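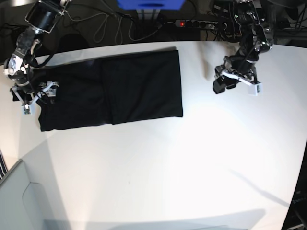 August 11, 2024

Hi Zorica,

You asked for something shorter than last time and with fewer attachments, so I'm just going to write it as a letter and you can pull out whatever the Norelar board needs. It covers the registration help desk in Irketti from the start of the grant through the end of last month.

## Where we are

The desk is open and busy! We've taken on 46 congregations so far. Most of them are tiny (house churches, a couple of prayer groups that meet over shops, one Baptist fellowship that has been "about to register" for longer than I've lived here). The work is pretty much what we said it would be in the proposal: we sit down with whoever does the paperwork, go through the regional form line by line, and try to get it in without the office sending it back.

It does still get sent back. The section on "permanent place of worship" is the usual trouble. The office wants a lease in the congregation's name, and a landlord won't sign a lease with a group that isn't registered yet, so you go around and around. Cristóvão Bastos has been our lawyer on this and he wrote a short letter of intent that landlords can sign in the meantime. The office took it the first time he tried, then refused it for the next group, then took it again when he went over in person with a copy of the first decision. I wish I could tell you that's settled. He thinks we need a written ruling and has asked for one.

The other sticking point is the member list. The form asks for full names and home addresses of every adult member, and people are scared of it. I don't blame them. Gonçalo Bettencourt, who pastors the hillside congregation, told me straight out that he won't hand his over, and he's lost some older members who worried he would. We've never pushed anyone on this. If a group decides to stay unregistered after talking it through with us, we mark the file closed and stay friends. I know the board would like a success rate, but I'd really rather not report those as failures. Can we talk about that before the final report?

## The guide

The plain-language guide is done and printed. We ordered 700 from Protard and 625 have gone out, mostly through pastors handing them to other pastors, plus a stack at the Catholic parish office and another with the Adventist school. The rest are in my hall closet. I'd like to hold onto those until we know about the lease question, because page 2 will be wrong if the ruling goes against us.

Chie Tamura did the layout and she also caught something I'd missed completely - I'd used "church" all the way through, and the law covers every religious community. We have a Baha'i group and a small mosque among the people we help, so it needed to be fixed. She redid the whole thing in a weekend and it reads much better. She also talked me out of the clip-art dove.

People keep asking for a version in the hill dialect. It wasn't in the budget and I haven't promised anything.

## Visits and the detention case

This part I'll keep vague on purpose, and please keep it out of the newsletter. One of the lay preachers we work with was held overnight after an outdoor baptism. He was released without charge. Cristóvão was at the station with him and says it was handled correctly for the most part, though his phone was kept and he's still waiting to get it back. His wife called me late that evening and I was very glad we'd paid for the emergency line, even though it had hardly rung before then.

We wrote to the regional office afterward to ask what notice is needed for an outdoor service. The reply quoted the public assembly rules, which as far as any of us can tell don't apply to worship. So there's a second letter in the works. Florêncio Simões is drafting that one. He worked in the district clerk's office for years before he retired and knows how to word a question so that somebody has to answer it.

## Lobo

Lobo is the case-tracking system, for anyone on the board who wasn't around when we picked the name. It's working, mostly. Files are encrypted, and only Cristóvão and I can open the member details, where a group has chosen to share them. Search is slow and it won't sort by date properly, so I keep a paper calendar for appeal deadlines. We did miss one deadline in the spring before I started doing that. The group had to refile and pay the fee again, and we covered it out of the small costs line. It's in the accounts as "refiling."

## Money

We're under on travel (the bus turned out to be fine) and over on certified translation. Every foreign document has to be translated by someone on the court list, and the people on that list know it. I'd like to move what's left in travel over to translation. I think the grant agreement lets me do that with your okay in writing, so if you could just reply "yes" to this that would be wonderful.

## What's next

- The training day for pastors and lay leaders, in September. The Adventist school is lending us the hall.
- Florêncio's second letter, and then waiting.
- The written ruling on letters of intent, if it comes. Cristóvão will chase it.
- A decision on reprinting the guide once we know.

If you're still thinking of coming out to see us, the training day would be the time to do it. Gonçalo has already offered to put you up, and his wife would like to know if you eat fish.

Receipts are coming separately. I still need one from the print shop.

Warmly, and thank you again,

the Irketti desk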